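Popescu pushes farm sim update to October

Indie studio Popescu has delayed the big harvest update for Medari, its co-op farming game. Was due this month, now October. Save files are the problem — anyone with a farm older than 2 in-game years was losing fences, sheds and in a few cases the whole orchard.

Lead designer Chalerm Sitthichai posted the news on the studio forum last night. The team has logged 1,072 bug reports from the beta branch and closed all but 252 of them.

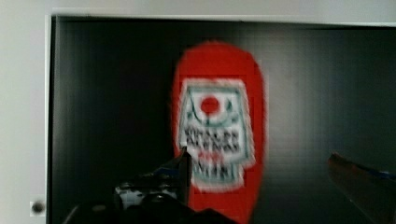

Console players will wait a bit longer agian. Publisher Cesetti says certification can't start until the PC build is locked, and it wont give a date.

Still in the update: five new crops, a reworked market day and neighbour visits. Colour-blind settings too, long asked for on the forum. Fishing is out for now — Sitthichai says it "wasn't fun yet". 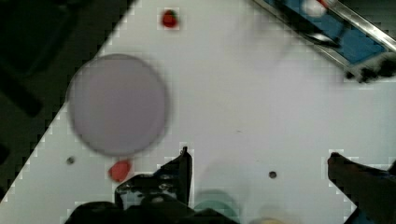
A plate and a small red strawberry on a white tabletop.

Beta stays open to anyone who owns the base game. Back up your saves first.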